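## Equipment plan for the coming year: hand-held grippers

18/10/2022

The equipment budget for the data side of the Mollel project was agreed in September. Several people have asked what is in it and when things will show up, so the main points are set out in this item. The full sheet is in the shared folder under Purchasing.

We are buying more hand-held grippers and no new arms. The request for a second arm was looked at and moved to next year. The arm we have in the Skarnness lab is booked for a little over half of its hours, and the people who train on it are short of demonstrations more than they are short of arm time. A gripper costs a small part of what an arm costs and can go to whoever has a free desk.

**What is being ordered**

The order is for 48 finger sets and the mounting blocks to go with them. Finger pads are the part we use up. Rianne Maes kept the repair log over the summer, and pads made up most of the entries, followed by stripped screws in the mounts. She asked for pads to be bought in bulk this time. The last three orders were small ones and we paid shipping on each.

Quotes came from two suppliers. Zultero quoted $463 for each complete gripper, with the camera bracket included. Drosow quoted $297, without the bracket and with a longer lead time. We had one unit from each on loan. The Drosow grip was fine on boxes and cups but had more play at the hinge after a few weeks, and we would have to print our own brackets. Remedios Alcaraz priced the printing, including her hours, and the gap between the two came down a good deal. We are going with Zultero for the complete units. Drosow will supply spare screws and cable clips, where their prices are better.

**What is not in the budget**

- Gloves and tactile sensors. The request is on file and can be sent in again in spring.
- New tables. People collecting on desk tasks should keep using ordinary desks with the usual things left on them. Mercy Nyaga's team needs that kind of clutter, and a bare lab table does not give it to them.
- Replacement laptops, unless yours has failed. Those come out of the general IT line.
- Objects to handle. Mice, mugs, books and so on should come from what people already have. If a task needs something special, write to Mercy before you buy it. Receipts sent in afterward will not be paid.

**Storage**

This line went up. The recordings from last quarter filled the server faster than we planned for, and we spent two weeks moving files by hand. Chepkoech Were has added 2 drive shelves to the plan and set some money aside for a third. Please delete failed takes at the end of each session. They still count against your team's space.

**Dates**

The gripper order goes out at the end of this month. Zultero gives six weeks for delivery. Units will be handed out by team in the order that the request forms came in, and each one has to be signed for by name. Old units should be returned even if they are broken, so that the mounts and screws can be reused. Put the broken ones in a bag with a note saying what is wrong.

Teams that have not sent in a form can still do so, but they will be in the second batch. The form asks for the type of task, the expected hours per week and where the unit will be kept overnight. Leave the cost code blank. Adhiambo Shemweta fills that in.

**Still open**

We have not settled whether home desks count as an approved place for collection. Insurance has the question. Until there is an answer, units stay in the building.

Questions about the order go to Adhiambo, and questions about tasks go to Mercy. 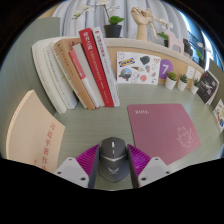

*Desk task with a hand-held gripper: grasping a computer mouse beside its pad.*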